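Coffee with Anitha Suvarna, author of The Ferryman of Turkside

I finished The Ferryman of Turkside at two in the morning with work the next day, and then I did what any grown woman would do and emailed the author to complain. She wrote back before lunch. A couple of weeks later, on a Friday, we sat down with coffee (mine) and some very strong tea (hers) and talked until my phone ran out of room for the recording.

If you haven't read it, the book follows Cheetham, a ferryman who has been carrying the dead across a river for so long that he has stopped asking their names. Then a passenger gets on who isn't dead, won't pay, and wants to go to Durkitley, a city that's supposed to have drowned ages ago. There's also a god. His name is Pornisus and he is awful and I love him.

"Everybody wants to talk about Pornisus," Anitha said, when I lasted maybe four minutes before bringing him up. "He was supposed to have one scene. He shows up at the lock, he asks for a toll, he leaves. Then I was writing a totally different chapter and he was sitting in the boat eating somebody's lunch."

I asked if she'd planned for him to be funny. She hadn't! "I was trying to write something scary. My sister read it and laughed out loud on page one of his chapter, and I sulked for a day or so, and then I figured she was right. A god who's petty about small change is a lot scarier to me anyway. You can't reason with that."

The first draft was a monster, apparently. She cut some 200 pages out of it, most of them set in Durkitley before the flood. I made a noise at this point, because I would have read every one of those pages, and she laughed at me.

"You wouldn't. There was a whole tax dispute. I drew up the guilds, I had the street names, I knew what they ate at funerals. And my agent said, very kindly, that she kept flipping ahead to see when the boat was coming back. So the boat came back."

Her agent, by the way, was the end of a long road. Anitha had 14 rejections for this book and had another novel before it that she won't let anyone see (I asked twice). She was working at a dental office the whole time and writing on her break and after dinner. "I'd get home and smell like mint and write about river mud," she said.

I wanted to know about the ending, and I'll be careful here. There's a choice Cheetham makes on page 228 of my paperback that had me flipping back to chapter one to see if she'd cheated. She hadn't, it's all there, right down to the business with the rope. I told her I was still kind of mad about it.

"Good," she said. "I get two kinds of email. People who think he did the only decent thing, and people who want me to apologize. I wrote it the other way first. He said no, and he rowed home, and it was fine, and I didn't believe a word of it. He's spent his whole life taking people one direction. I thought he'd at least want to see what it was like."

We got sidetracked for a while on boats in fantasy generally, and why there are so many horses and so few decent ferries. She thinks it's that a horse lets you leave whenever you want. "On a boat you're stuck with whoever else got on. That's most of my plot right there. I put people who don't like each other in a boat."

There will be 3 books. The second one picks up with the passenger this time, and Cheetham isn't in the early chapters, which I took badly. She promised he turns up. She also let slip that the drowned city has a night market, and that Pornisus runs a stall in it, and then she put her hand over her mouth and asked me to leave that out. Later she emailed to say I could keep it.

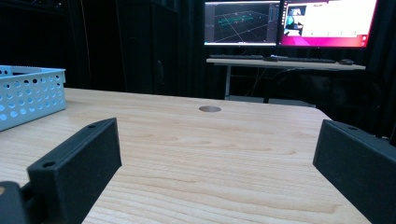
The part I keep thinking about is how she works out the river. There's no map in the book and she doesn't own one. When she gets stuck on a crossing she runs a finger along whatever table she's sitting at and lets the wood tell her where the current goes. A pale blond top like this one, with the soft grain running across it, would be an easy trip for Cheetham, she says, and she'd have to throw in a storm. Her kitchen table is old and full of knots, and every knot on it is an island with a name. The second book starts on one of them, and she's hoping to have it turned in by April.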